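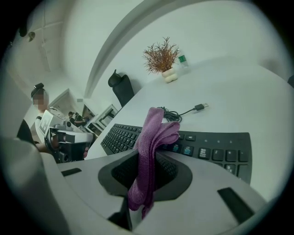 **Equipment budget: grippers for the desk-cleaning work**

The request for next year's hand-held grippers is due in May, and we'd like comments from everyone who uses them before it goes in. Eckhard Albers is putting the numbers together.

The plan is to buy 8 more grippers from Vamgate, the same model we have now. We looked at the Severo unit as well. It is lighter, but it takes different finger pads, and we would have to stock two sets of spares. Staying with one model also means the existing chargers and mounts can be used.

Spares get their own line this time. Last year they came out of general supplies, and we ran short of finger pads twice. The draft has 21 sets, plus $600 for cables and adapters.

We are also asking for up to $1000 for things to handle: microfiber cloths, keyboards, bottles, small desk items. Used keyboards are fine. Please don't order these on your own card; send the list to Eckhard and he will place one order.

Wiping tasks such as keyboards and desktops stay first on the schedule for the Clorovum project, so the new units go to that group when they arrive. The Gilani room gets whatever is freed up.

Still open: whether to pay for the extended warranty. If you have had a gripper repaired, tell Eckhard what failed and how long you were without it.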